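From: Bondarchuk
To: Prunby Shared Workshop list
Date: September 8, 2021
Subject: Re: [workshop] two-arm bench, cable routing and grip pads

Replying to the list because two other people wrote to me off-list with the same question. The bench is still in the back bay at Bostport and the enclosure walls are up on all three sides. Quoted text first, then my answers.

> I'm starting on a pair of small arms for my garage and have read the
> build notes from April. Three things I couldn't work out from them.
> First, how do you keep the camera cable from getting pulled when the
> wrist turns all the way over? Mine came out of the socket twice.
> Second, are the flat fingers any good on dishes, or should I print
> the curved ones? Third, do you run both arms off one supply?
> My bench is 56 inches wide, if that matters. 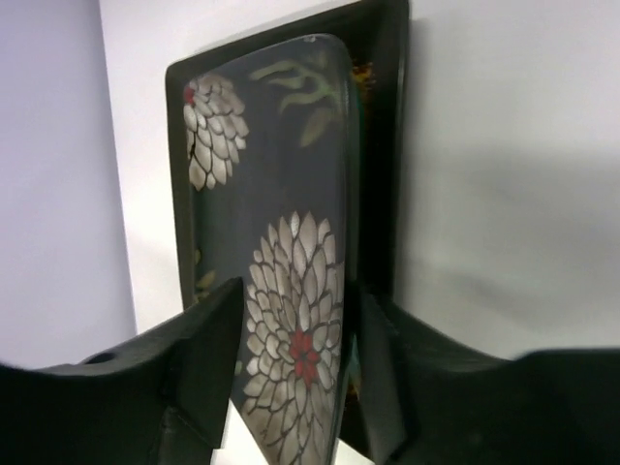
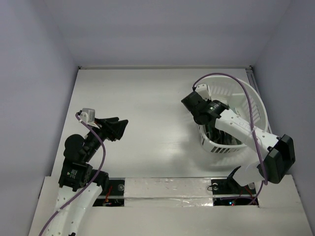

On the cable question, give it far more slack than looks right and fix it at one place only. I used to tie it at every joint, on the theory that a tidy cable is a safe cable, and I broke a connector that way on the first evening. The cable needs one big loop that can open and close while the wrist moves. On the right arm you can see how high the purple cable goes over the basket before it comes down to the white link, and the pale tie on the link is what holds it there. Leave the tie loose enough that the cable can still slide a little. The drawback of a high loop is that it can catch on things. A basket rim is the worst for this, so I run new moves at low speed first and watch the cable and ignore the hand.

The flat fingers are fine on dishes if you take them by the edges. I use the plate with the white flowers for testing because the glaze is smooth and shows me quickly if the pads are no good. Bare printed plastic slid on it. I now glue thin rubber to the inner faces, and the brand doesn't seem to matter. Clean the rubber with alcohol every so often. I printed a curved set too, and they held cups better but would not hold anything flat, so they are in the drawer if you want to try them.

Keep the closing force low. I set the gripper current limit to 70 out of the 141 steps the Brollitz board allows, and went up from there only when something slipped. Don't start at the top and work down, especially with ceramic.

On power, I started with one supply for both arms and got resets on the board whenever the two shoulders lifted together. Two supplies fixed it. Tie the grounds together or the serial link will drop bytes. If you have to use one, start the two lifts 3 seconds apart and it will mostly behave.

56 inches is wide enough. What matters more is how far apart the bases sit. Put them down with clamps before you drill anything and check that each hand can get to the middle of the table without the elbow hitting a side wall. I drilled first and had to move the right base, and the old holes are still under there.

The revised pad drawing is in the Prunby folder with the April notes. I haven't redone the wiring sheet yet and the old one still shows a single supply, so don't build from it. I can bring the curved fingers to the next open evening if you tell me beforehand.

Bondarchuk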